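Cundura Field Notebook
Home | Notebook | Checklists | Gear | Recordings | About

May, camp notebook, evening entry

Slept badly, up at 4:10, out the door at 4:30 with one boot still unlaced. Target was the same as on the last two mornings: the antpitta that everybody who has ever stayed at Stovlow seems to have seen from the porch while eating toast. We have now given it three dawns. It has given us one whistle, far off and downhill, and Dirk thinks even that was a man calling his dog.

Conditions at the start: low cloud, no wind, drip from every leaf. Good for antpittas, according to the literature. Good for mildew too, according to my binocular strap.

Took the upper Cundura trail to the second landslip and set up there with the playback speaker off. I want this written down because there was a discussion. Rhodri's position is that a short burst at first light does no harm. Mine is that this bird has been played to by every group through here for years and can probably tell the brands of speaker apart. We agreed on whistling it in by mouth, and Dirk did the whistling because he is the only one of us who can hold the pitch. He got an answer at 5:20. The answer was Rhodri, sixty yards up the trail, trying to be helpful.

Log for the morning, first light to breakfast:
- White-throated quail-dove, heard, probably two birds
- Andean guan, crashing about above us
- Mixed flock at the bamboo corner, too high and too quick. Tanagers mostly. One brown thing I have put down as "foliage-gleaner sp." and will not be drawn on further
- Plate-billed mountain toucan, a pair, close, in good light, doing everything short of signing autographs. This is the bird I would have flown out for on any other trip. I gave it four minutes and went back to staring at mud

I know how that sounds. List-keeping does it to you. The toucan has been on mine since the last visit and so it counts for nothing, and a brown bird with no tail, standing in a puddle, counts for everything.

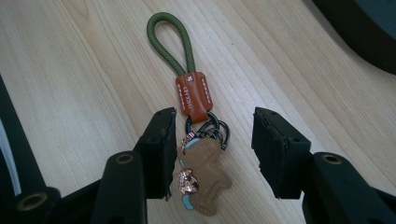 Back at the lodge by nine. Eggs, rice, the other rice. Wrote up the morning and then did the sums, which I had been putting off. My life list stands at 3677. The antpitta would make it 3678, a number with no significance whatsoever, and I have spent 92 dollars on truck hire to Fumis and back in pursuit of it. Dirk worked this out per whistle and read it aloud.

Middle of the day was equipment. The recorder has been adding a faint tick to everything since the river crossing. Ran it indoors with the mic unplugged: tick. Changed the batteries: tick. Changed the card: no tick for half an hour, then tick. I suspect the card slot but have nothing here to open it with, so for now the files go up with a note. If anyone at home reports a rhythmic insect at 2,400 meters, please be kind.

Also re-labeled the files from the first two mornings. I had named them "antpitta attempt," "antpitta attempt good" and "antpitta attempt good really." New system is trail, morning number, time. Rhodri has been told. Rhodri has his own system, involving colors.

Afternoon: tried the feeders at the Asante place across the valley. Walked over, 30 minutes down and a good deal longer back up. Hummingbirds in silly numbers, and very quarrelsome. Best were the sword-billed at the far feeder, which has to tip its head back to perch and always looks as if it is being shown a ceiling, and a female puffleg I could not take to species before it was thrown out by something smaller. The owner feeds worms to an antpitta behind the kitchen. Of course he does. Wrong species, a chestnut-crowned, came hopping out at the rattle of a tin and stood at Dirk's feet. Rhodri already had it. I already had it. Dirk did not, and has been unbearable since.

Question we argued about on the climb home: does a bird fed from a tin count? House rule, for the record, is yes if it can leave. Dirk's vote on this was taken but weighted accordingly.

Plan for tomorrow:
- Lower trail instead of upper, start at the bridge, same hour
- Everybody stays within sight of everybody
- No whistling by unauthorized persons
- Bring the small stool. My knees have filed a complaint about the landslip
- If nothing by seven, carry on down to the stream for the dipper and stop sulking

Ask at the kitchen for coffee in the flask, the big one. Today's ran out at 5:45 and morale followed at 5:50.

Later, 9 p.m. Rain on the roof, heavy. One of the other guests, here for the orchids, mentioned over soup that a round brown bird with long legs was on the porch steps this morning. She wondered if it was something common. I asked what time. She thought about half past five. She was having toast.

Revised plan for tomorrow: porch.

Comments (3) | Shares (30)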